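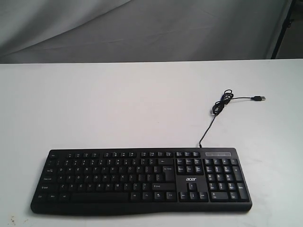
Figure 3. Full-size USB keyboard on the work table, cable not yet plugged in.

4.2 Setting up keyboard control

Arkau can be driven from the touch panel or from a keyboard plugged into the control PC. Keyboard control is meant for teaching poses and for small corrections while you check a plan. It is not used during automatic runs, and the keys are ignored once a run has started.

Any wired keyboard with a numeric keypad will work. Wireless models are not supported. The jog keys are all on the keypad, so a compact keyboard without one cannot be used.

Before you start

Arkau must be version 3 or later. The arm must be in Hold, with the amber light on the control box lit.

Steps

1. Untangle the cable and route it along the back of the table, clear of the arm's reach.

2. Plug the connector into a USB port on the control PC. Do not use the port on the camera hub.

3. In Arkau, open Setup > Input Devices. The keyboard appears in the list within a few seconds.

4. Select the keyboard and click Assign to Jog. The status line changes from "Typing" to "Jog".

5. Press Num Lock once. The software reads the keypad only when Num Lock is on.

6. Set the jog step. The default is 3 mm. For the first session, leave it there.

7. Hold the left Ctrl key and tap 8 on the keypad. The arm should move one step away from the base. Ctrl with 2 moves it back, and Ctrl with 4 or 6 moves it left or right.

8. Hold Ctrl and tap the keypad plus key to raise the tool, or the minus key to lower it.

9. When the pose is right, press the keypad Enter key. The pose is added to the open Traltari plan under the next free number.

10. Press Esc to leave jog mode.

CAUTION: Esc is not an emergency stop. It ends jog mode after the current step is finished. Keep the red stop button within reach whenever the arm is powered.

CAUTION: Take the keyboard off the table before you run the plan. The planner checks only for objects in the saved table model, and the keyboard is not part of it.

Note: If the arm moves left when you press 6, the base frame has been turned. See section 11.

Note: Jog mode times out after 18 seconds without a key press. Repeat step 4 to turn it back on. The time limit can be changed in Setup > Safety by a user with supervisor rights.

If the keyboard is not listed

Unplug it, wait for the list to refresh and plug it into a different port. If it still does not appear, restart the Arkau input service from Tools > Services.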